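Bench notes: the small arm gets its elbow back

Readers who passed the Rirkano bench in June will remember the small arm as the one that nodded. You asked it to hold still and it agreed with you, over and over, until somebody pulled the plug. It has now been cured, or at least talked out of it, and Imad Rawashdeh has asked me to write down how before we all forget and do the whole thing again from scratch.

The first suspect was the middle servo, because it always is. It came out, it was tested on its own, and it behaved like a choirboy. The second suspect was the code, which Imad took personally. He spent an afternoon adding 2,000 lines of logging and learned that the arm was being told to stay put and was choosing to interpret this freely.

The real trouble was in two places. One screw in the printed bracket round the middle servo had chewed its hole into an oval, so the joint could rock a little before anything pushed back. And the supply was sagging every time more than one servo pulled at once, which made the nodding worse and sent us off blaming the wrong part for most of a week. A fresh bracket took a night on the Jekura printer. The supply was swapped for the spare out of the Bisis drawer, and the terminals were done up properly this time – by me, so complaints to the usual address.
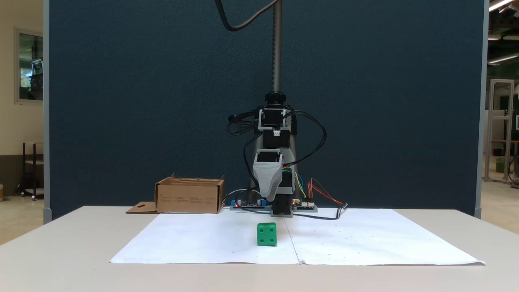
Setting it up again is duller than mending it, and matters more. Power the boards with the arm unloaded and look for the red lights before you send it anything at all. Centre each servo from the bottom up, and do not be tempted to start at the top just because it's easier to reach. Leave the wiring in generous loops. I know it looks like a bird has been nesting. The last person to tidy it with cable ties (Mykhailiuk, you know we love you) gave us a jumper that pulled out whenever the arm turned left.

Once it's centred, run the slow sweep to the green cube and back, 700 times, and go and have your lunch. If the arm still arrives where it started, tighten the bracket screws by hand and run it again after tea. If it doesn't, check the screws first and the code last, whatever Imad's face is doing.

The paper on the table stays where it is, please. The start position is lined up to it, and I have no wish to do that twice. Spare brackets are in the drawer under the printer, next to the old one, which Imad is keeping as evidence.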